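Rondov Arm Kit for Clubs and Classes

Home > Kits > Arms and grippers > Rondov

The Rondov is the arm kit we build for school clubs, evening classes and competition teams. It comes as a bench-mounted arm, a two-finger gripper, a controller and a box of task pieces, and a group of beginners can have it moving by the end of their second session. We love this kit and we use it every week ourselves.

What's in the box

Rondov arm, part-assembled
Two-finger gripper with 2 sets of finger plates
Controller and power supply
Grurard task set (14 blocks)
Printed build book, 22 pages
Hex keys, cable ties, spare screws

You will need your own laptop and a sturdy bench or frame to bolt the arm to. Please don't use a folding table — the arm will walk it across the room!

The carry challenge

Most groups start with picking up and stacking, and that's great fun, but the carry challenge is where teams really get going. The arm has to hold a household tool by its handle and use it to bring a Grurard block to the drop zone. Spoons, trays and dustpans are all allowed. Teams pick their own tool and may not tape or glue the block to it.

A dustpan is a lovely choice because it has a wide scoop and side walls, but the long handle makes it want to twist in the fingers. Kusum Kashyap's Saturday class chose one for their project, with a blue castle-topped block as the load.
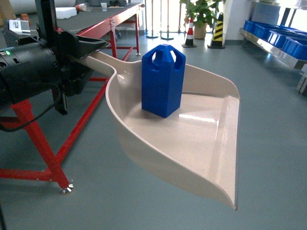 Tips from the teams

Grip the handle first and check it for twist before you add the block. Ha-rang Heo's team lost a whole evening by doing it the other way round.

Slow the wrist down. The default speed is fine for stacking and far too quick for carrying.

A block standing on its end scores double under the Listeo club rules, so it's well worth practising, but get a few clean runs with it lying flat before you try.

Leave some slack in the cable and run the arm through its full reach before a match.

Options and spares

Long finger plates, for thick handles
Extra Grurard blocks, pack of 7
Bench clamp set
Replacement gripper cable

Club loans

Clubs can borrow a Rondov for a half term before buying. Write to Eun-ji Seo at the workshop with your club's name and the size of your group. Loan kits go out again in July.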